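床单为什么会有四个“小口袋”？毛绒玩具又该住在哪里？

小朋友，你每天晚上都要爬上床睡觉，对不对？床单天天贴着你的小脚丫和小肚皮，可你有没有好好地看过它一回呢？今天我们就慢慢地聊一聊床单，聊一聊枕头，再聊一聊那些总是在床上赖着不肯走的毛绒玩具。要是你现在正好趴在自己的床上看这一篇，那就再好不过了，因为有几件事你可以马上伸手试一试。

先说床单。床单有好几种，最简单的一种就是一大块四四方方的布，铺在床垫上，边上多出来的部分塞到床垫底下去。这种床单洗起来方便，叠起来也方便，晾在绳子上像一面大大的旗子。可是它有个小毛病：夜里你翻来翻去，一会儿朝左，一会儿朝右，一会儿梦见自己在踢足球，砰的一脚！到了早上，床单就皱成一团，跑到床中间去了，床垫的角也露了出来。

后来有人想了个好办法，在床单的四个角上各缝一道斜斜的线，让每个角都变成一个小口袋的样子，再在边上穿一圈松紧带。把四个小口袋往床垫的四个角上一套，松紧带一收，床单就紧紧地抱住了床垫，你再怎么踢足球它也不容易跑。这种床单大人们管它叫“床笠”。“笠”就是斗笠的笠，斗笠是戴在头上的，那床笠呢，就像是给床垫戴了一顶又大又扁的帽子。这个名字是不是很好记？

套床笠可有意思了，就是一个人套有点儿费劲。你刚把这边的角套好，跑到那边去拉，哎呀，这边的角又“噗”地弹出来了！所以最好是2个人一起来，一人站一边。先套靠墙的那个角，再套斜对面的那个角，这样布就从一头拉到了另一头，剩下的两个角就听话多了。套完以后，用手掌从床的中间往外抹，就像给蛋糕抹奶油那样，一下一下地抹过去，大的褶子就被赶到边上去了。

有的小朋友会问：抹了半天，怎么还是有几道印子呢？这些印子，有的是床单叠在柜子里的时候压出来的。布是用很多很多根细细的线织成的，叠起来放久了，折弯的地方就记住了弯弯的样子，一下子忘不掉。等你在上面睡上几夜，身体暖暖地压着它，它慢慢地就忘了。拐角的地方也爱起皱，那里的布要从平平的床面转个弯，包到床垫的侧面去，多出来的一点点布没有地方去，就只好挤成小小的波浪。

所以呀，有几道皱纹的床单也是好床单，用不着为了它们生气。

好了，床铺平了，接下来轮到毛绒玩具们登场。

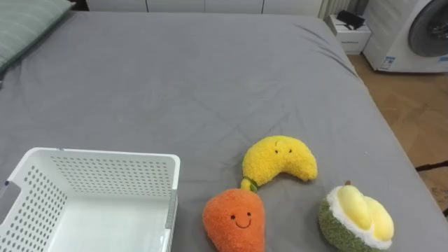 索尔薇格·伦德格伦（Solveig Lundgren）来信说，她家也有几个水果模样的毛绒玩具，孩子每天晚上都要给它们排座位，香蕉一定要挨着枕头，不然就不肯关灯。她想知道，这些玩具到底应该放在床上，还是应该放进筐里，还有，毛卷卷的那一种能不能洗。

谢谢索尔薇格，这可是两个好问题，我们一个一个来说，谁也不要着急。

先说放在哪里。毛绒玩具白天待在床上，当然是可以的，它们又软又轻，不会把床压坏。可要是晚上也全都挤在床上，你就得缩在一个小角落里睡觉了，半夜一翻身，鼻子还会撞到玩具的屁股。不如这样：挑一个今天晚上陪你睡觉的，其他的都请到筐里去休息。明天换一个，后天再换一个，大家轮流来，谁也不吃亏。我认识的孩子们里，有个叫西芙的，她管这个叫“值夜班”，每天刷完牙就要宣布今晚谁值夜班，声音特别响亮。

再说筐。装毛绒玩具的筐，最好是带小洞洞的。为什么要有洞呢？你想想看，毛绒玩具的毛里面藏着好多好多空气，你抱着它睡了一夜，你呼出来的气是湿湿的，说不定还有一点点口水（别不好意思，大家都会流口水的）。这些湿气钻进了毛里，要是把玩具塞进一个盖得严严实实的盒子，湿气跑不出来，时间长了就会有一股闷闷的味道。筐上面是敞开的，旁边又有一排一排的小洞，空气可以从这边进、从那边出，像一阵小小的风在里面散步，玩具就能一直干干爽爽的。

塑料的筐还有一个好处，脏了可以用湿布擦一擦，或者拿到水龙头下面冲一冲，甩一甩水，晾干了再用。你放玩具以前，先摸一摸筐的边，看看是不是圆圆滑滑的。边上如果有裂开的地方，要告诉大人，免得勾坏了玩具的毛，也免得划到你的手。

还有一件小事，筐如果刚刚在地板上放过，底下可能沾着灰。要把它拿到床上来装玩具，就先把筐底擦干净，不然你刚刚抹平的床单上就会印上一个灰灰的方块，那就太可惜啦。

现在来说第二个问题，毛卷卷的玩具怎么洗。

你见过小绵羊吗？小绵羊身上的毛是一圈一圈的，有一种布就是学着小绵羊的样子做出来的，摸上去疙疙瘩瘩，又暖又软。这样的布可喜欢藏东西了：饼干渣、头发丝、小纸屑，统统都能在毛圈里找到。所以洗以前，先提着玩具到窗户外面或者垃圾桶上面拍一拍，再请大人帮你看看缝在玩具身上的那块小布标，上面画着小水盆、小三角和小圆圈。小水盆里画着一只手，意思是请用手洗；小水盆上打着一个大叉，意思是不要放到水里去，那就只能拿微微湿的毛巾轻轻地擦。

能用手洗的，就准备半盆温温的水，放一点点洗衣液，把玩具按下去，再松开手，按下去，再松开手。玩具会像海绵一样吸水，也会像海绵一样吐出泡泡来。泡20分钟就够了，不用泡很久。有绣线的地方，比如绣出来的眼睛和嘴巴，要轻一点儿，用指肚摸一摸就行，可千万别用刷子使劲刷，线刷毛了，笑脸就变成了哭脸。洗干净以后换清水，换到水里没有泡泡为止。

接下来要把水挤出来。拿一条大毛巾，把玩具像卷寿司一样卷在里面，然后——坐上去！对，就是坐上去，轻轻地坐一坐，让毛巾把水喝走。这是整件事情里面最好玩的一步。最后把玩具平平地放在通风的地方，过一会儿给它翻个身。里面的棉花干得比外面的毛慢得多，外面摸着已经干了，里头也许还是湿的，要捏一捏它的肚子，觉得里面一点儿也不凉、不沉了，才能把它请回来。晾干的毛圈可能会有点儿趴下去，用手指头像挠痒痒那样抓一抓，它们就又站起来了。

说到这里，我们还没有说枕头呢！枕头其实也跟毛绒玩具差不多，都是外面一层布，里面塞着软软的东西。早上起床以后，抓住枕头的两头，拍一拍、抖一抖，里面的填充物睡了一夜都挤在一块儿了，一抖就又蓬松起来。枕套要常常换，你的脸蛋每天晚上都贴在上面呢。枕套和床单不一定要一样的颜色，你可以自己选：灰色的配绿色的，像石头旁边长出了小草；蓝色的配黄色的，像海边的沙滩。

对了，起床以后别急着把被子铺得平平整整的。先把它掀开，让床透透气，你去刷牙、洗脸、吃早饭，等吃完了再回来铺床。这段时间里，夜里留下的湿气就慢慢地散到屋子里去了，要是能打开一点儿窗户就更好。冬天如果床旁边有暖气片，记得不要让被子和毛绒玩具搭在上面或者挤在它前面，暖气要从那里出来暖和整个屋子，把它捂住了，屋子就不够暖了。

最后给你一个可以在家里做的小试验。找两块一样大的旧毛巾，都弄湿，拧到不滴水。一块放进带洞洞的筐里，一块放进塑料袋里，把袋口扎紧。放在同一个地方，等到第二天早上，请你摸一摸，哪一块更干？再闻一闻，哪一块的味道更好？你可以把结果画下来，左边画一块毛巾，右边画一块毛巾，想画上眼睛和嘴巴也可以。做完试验，请把湿的那块毛巾拿出来晾好，塑料袋交给大人收起来。

那么，今天晚上轮到谁值夜班呢？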